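How to budget for your first robot arm and gripper

Start with simulation. A month of trial runs on a computer costs far less than a gripper that turns out to be the wrong size. 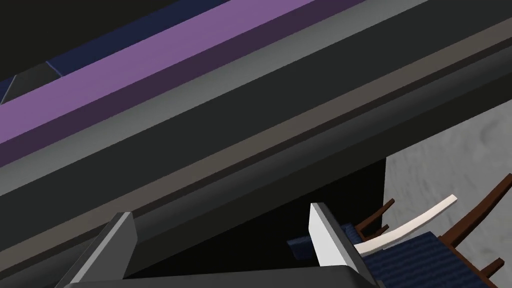 Write down the jobs first, then price them. At Kirkgate we split the budget in three:

Arm and gripper: 50 percent
Software and simulation time: 40 percent
Spares and shipping: whatever is left

Ask for quotes in October if you want delivery before spring. Skornent and Galance both quote without cables — add roughly $300. Spare finger pads are $40 a set, so order two. Keep $200 back for mounting plates.

Get the return terms in writing before you pay a deposit.

Danang Chin, Dec 2, 2022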